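3.2 How households store fresh fruit

Before we turn to the spoilage figures, it may help to say a little about how the people in our study keep their fruit at home, because we were surprised by how much this differs from one kitchen to the next. The households in Budmont are mostly small, and many of them do their shopping once a week at the covered market near Gyamfi Street. What they carry home in a basket on that day has to last until the next trip, and where it gets put down in the first few minutes matters a good deal more than we had guessed when we drew up the survey. Open shelving is common in the newer apartments, and plenty of people told us they like to see what they have. 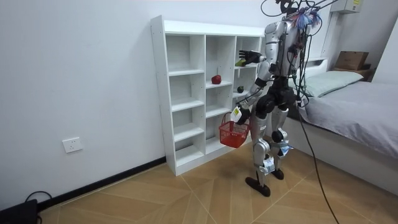

Does fruit kept on an open shelf spoil faster than fruit kept in a closed cupboard?

It depends mostly on the fruit. Limes and lemons dry out a little sooner on an open shelf, while apples seem to do well in either place as long as the room stays cool and they are not piled on top of one another.

We put this plainly because it was the question that came up again and again during our visits, often over a cup of tea and sometimes before we had even taken our coats off. The survey reached 600 households in all, and the great majority were kind enough to fill in the kitchen diary for the full two weeks. In the diary they wrote down each piece of fruit thrown away, along with where it had been kept and what was wrong with it. That gave us 3089 entries to read through, some of them very short ("pear, soft") and some of them delightfully long.
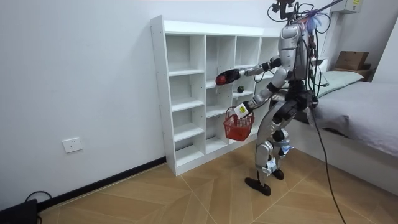

Apples were the easiest fruit to follow from one diary to the next, as nearly everybody buys them and nearly everybody knows when one has gone bad. Citrus was harder. A lime that one cook would call finished is still perfectly good to another, who will roll it under her palm and squeeze it over the rice all the same. We therefore asked people to sort their citrus by feel – firm, giving, or hard and dry – and we used those words in place of a simple good or bad. Bernice Laryea, who read the diaries with great patience, went back to 37 homes in July to check that the words were being used in the same way, and by and large they were.

Figure 4. Open shelving with square compartments, and a red plastic basket.
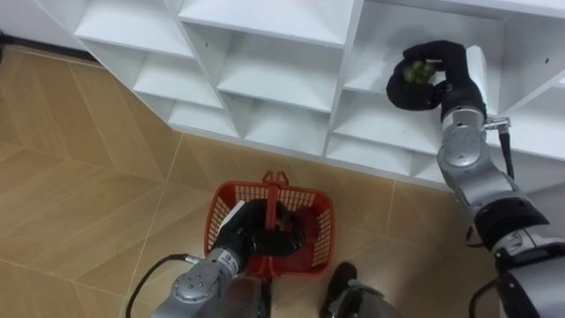
The height at which fruit was kept also turned out to be worth recording. In the Zista apartments, where the heating runs under the floor, people who used the lowest shelf for fruit reported more soft pears and more wrinkled apples than their neighbors who kept theirs higher up. We would not want to make too much of this, as the same families also tended to buy larger amounts at a time, and a full shelf is easily forgotten at the back. Still, the pattern held when we looked only at the smaller shoppers, and it fits with what several older residents told us they had learned from their own mothers. The next section sets out the diary entries by type of fruit and by place of storage, beginning with apples.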